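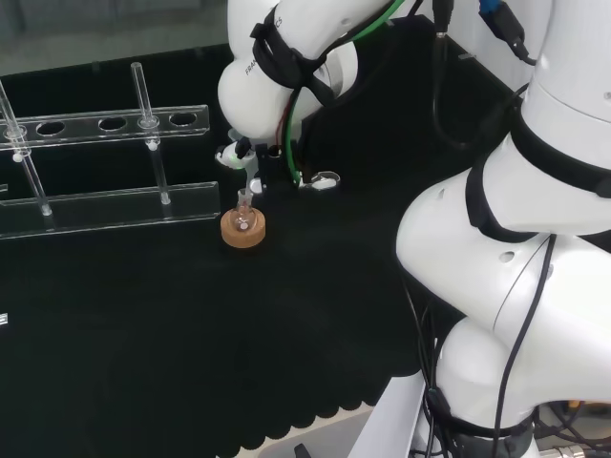 What keeps a round-bottom flask upright on a bench?
A ring of cork or a similar material, with an opening smaller than the widest part of the flask. The body settles into the opening and the ring spreads the load over the bench surface.

Treltero Adds Cork Flask Rings and Acrylic Tube Racks to Rimudix Bench Line

GREDBRIDGE, Monday, October 2, 2023 - Treltero, a supplier of small bench equipment for teaching and testing laboratories, has extended its Rimudix line with a series of cork flask rings, a clear acrylic test tube rack and a black bench mat. All items are available to order now from the Gredbridge warehouse.

The additions cover the parts of a liquid transfer station that hold glassware in place while a pipette is in use: the ring under the flask, the rack for the tubes and the surface beneath both. Pipettes and glassware are not included and are selected by the laboratory.

Flask rings

The Rimudix flask rings are cut from agglomerated cork with a flat underside and a beveled inner edge. They are offered in 7 sizes, selected by the nominal volume of the flask. The smallest is intended for narrow-neck flasks filled by pipette, where a light vessel can tip if the pipette tip touches the inside of the neck. The largest has an outside diameter of 19 cm.

Cork was kept in preference to molded rubber for the general series. It does not mark glass, and a damaged ring can be replaced individually at low cost. Rings should be wiped with a damp cloth and air dried. They should not be autoclaved, soaked or placed on a hot plate. A ring that has absorbed a chemical should be discarded according to the rules of the laboratory.

Tube rack

The rack consists of a drilled top bar and a lower panel, both in clear acrylic, so that liquid levels can be read from the side without lifting the tube. It has 10 positions in a single row. Each rack is supplied with white retaining clips that take up play between the tube and the edge of the hole. Clips are optional and can be left off when tubes are changed often.

The acrylic is suitable for water, dilute aqueous solutions and mild detergent. Acetone, chloroform and concentrated alcohols cause crazing and must not be used for cleaning. The rack is not intended for use in water baths above 60 C.

Bench mat

The mat is matte black and lies flat without adhesive. The dark surface reduces glare from overhead lighting and makes clear glass edges easier to locate. It can be trimmed with a utility knife. Spills should be removed promptly, and the mat should be lifted at the end of the day if liquid has run underneath.

Recommended arrangement

The instruction sheet supplied with the line gives the following layout for manual transfer work. Place the rack to one side of the mat, parallel to the direction of reach. Set the flask ring on the mat within easy reach of the rack, leaving clear space on all sides. Seat the flask and check that the neck is vertical before filling. Hold the pipette upright and lower the tip into the neck without resting its weight on the glass.

The layout was reviewed in September at Su, the teaching laboratory used by Treltero for product checks. Two changes followed: the bevel on the smaller rings was made steeper, and the rack feet were widened.

Ordering

Rings are sold singly or in mixed sets. Racks are sold singly, with clips included. Mats are supplied rolled and should be laid flat overnight before use. The complete Rimudix catalog now lists 108 items, with part numbers for replacement clips and feet. Existing Rimudix part numbers are unchanged.

Educational customers may request a sample ring and an acrylic compatibility sheet before ordering.

About Treltero

Treltero supplies supports, racks and bench coverings for laboratories from its offices and warehouse in Gredbridge. Product inquiries and press requests are handled by the Treltero sales office.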